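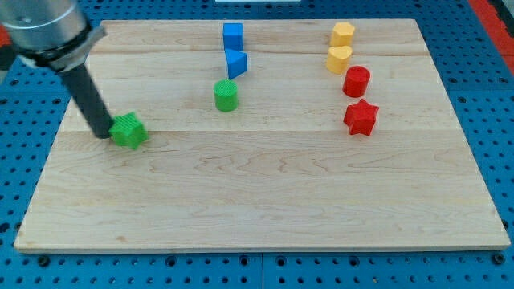
GROMEL, March – The open day at the Noiphan automation lab started at 9 in the morning, and by half past there was a line at the sign-in desk. I went with two coworkers from our packaging plant. We are thinking about a first robot cell and wanted to see some machines working before we talked to any sellers.

The tour went through the machine shop first, then the testing room, then upstairs to the benches where the small arms are. Most of our group stayed longest at the block bench. An arm with a long black tool works over a wooden board set on a blue perforated work surface. The blocks come in red, green, blue and yellow, and the shapes include stars, cylinders, a heart and a cube. The tool has no fingers. It moves a block by pushing it from the side, and when it works on the green star it has to deal with the points, which do not give it a flat face to lean on.

Orathai Sombatkul runs the bench and took our questions. The job that day was to bring blocks together by request, for example the green star to the red star on the other side of the board. She said pushing is harder to get right than it looks, as a block can turn when the tool is off center. The control software is called Brotis and was written in the lab. A full test is 200 requests, and they run one after every change to the software.

One of my coworkers asked about speed. Sombatkul said they keep it slow on purpose for now – they want to know where each block ends up before they turn anything up. He also asked if it could handle cartons. She said that was a different tool and sent us to the Himano bench across the hall, where a larger arm was stacking boxes. That one was closer to what we need, and we took down the payload and reach figures.

Lunch was sandwiches in the hallway. The afternoon talk on guarding and floor space was in room 251, which seats 100 and was full, so we stood at the back. It ran long and we missed the last 5 minutes to catch our bus.

Parking is tight on that side of the campus. Anyone driving to the next open day should use the lot behind the machine shop and come in by the side door.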